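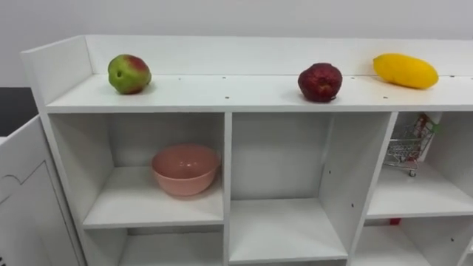 Why does fruit get ripe?

A fruit has one main job, to carry seeds. While the seeds are still growing, the fruit stays hard and sour, so animals leave it alone. When the seeds are ready, the fruit starts to change. Starch turns into sugar. The walls between its cells get weaker, and the flesh goes soft.

Many fruits also make a gas called ethylene. You can't see it, but it tells the fruit to ripen.

Try it at home

1. Get 3 hard, unripe pears.
2. Put one in a paper bag with a ripe banana and fold the top over.
3. Put one in a paper bag by itself. Leave the last one out.
4. Press each pear gently every morning for 6 days and write down how it feels.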